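Ticket 169: hand gripper demos drifting on replay (Nancombe bench) 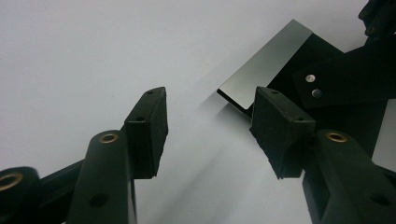
How many demos do I need to record again after changing the finger pads?
Start with 16 fresh ones and compare them to the old set before you throw anything out.

Update, October: Thanks so much for your patience with me on this one! I went back through all 400 demos from the Huleo task, and the trouble starts right where we swapped the pads. The arm closes a little early on replay, 6 mm short, every single time (which is good news, really, as a steady error is so much easier to chase than a random one).

What I've tried so far: restarted the Marach recorder, no change. Ran the open and close calibration again with the trigger let all the way out, and the offset dropped to almost nothing. I'd been resting my finger on the trigger the first time, silly me.

Still open: the Byun export keeps the old width values. Could someone clear them on your end? I'll hold off on recording until I hear back.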